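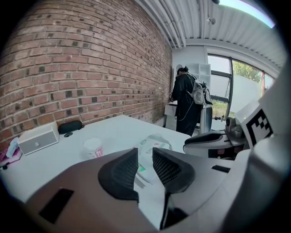 The Talthorpe public library will open its summer reading program to adults for the first time this July. Until now, only children and school students could join and collect stamps for the books they finished.

The idea came from Gus Ruiz-Ortega, who has worked at the children's desk for two years. Parents were asking him if they could have a reading card also. "They sit with the kids and they read too," he said. "So I asked my manager, and she told me to write a plan."

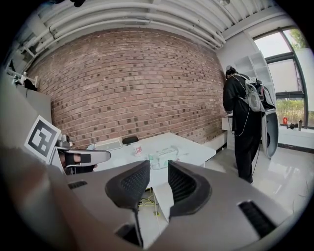 Page last updated: 29th November

The plan was accepted by the library office in Diststead, which will pay for the printing of 2,000 cards. Each card has space for 30 stamps. Audiobooks and comics are counted the same as other books, and books in any language are welcome.

Readers who prefer a phone can record their titles in Isah, the reading app that the Diststead schools use already. The app is free with a library card.

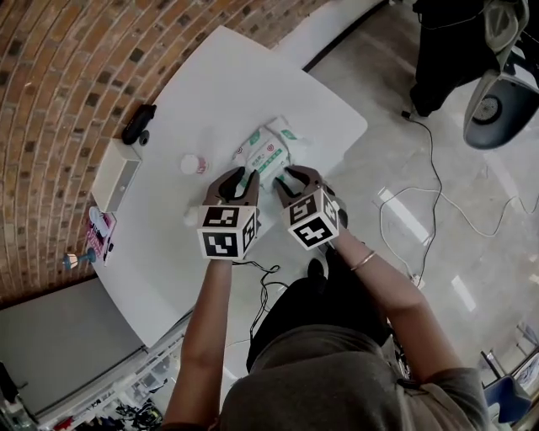

Serkden branch to follow

The smaller branch in Serkden will take part also, but it will begin one week later, when its new shelves are in place. Cards from one branch can be stamped in the other. Staff there are still looking for posters made by local students, and drawings can be left at the front desk.

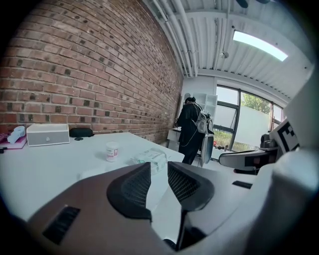
Do I need to live in Talthorpe to join?

Anyone with a valid library card from Talthorpe, Serkden or Diststead can join. Visitors can ask for a temporary card at the desk.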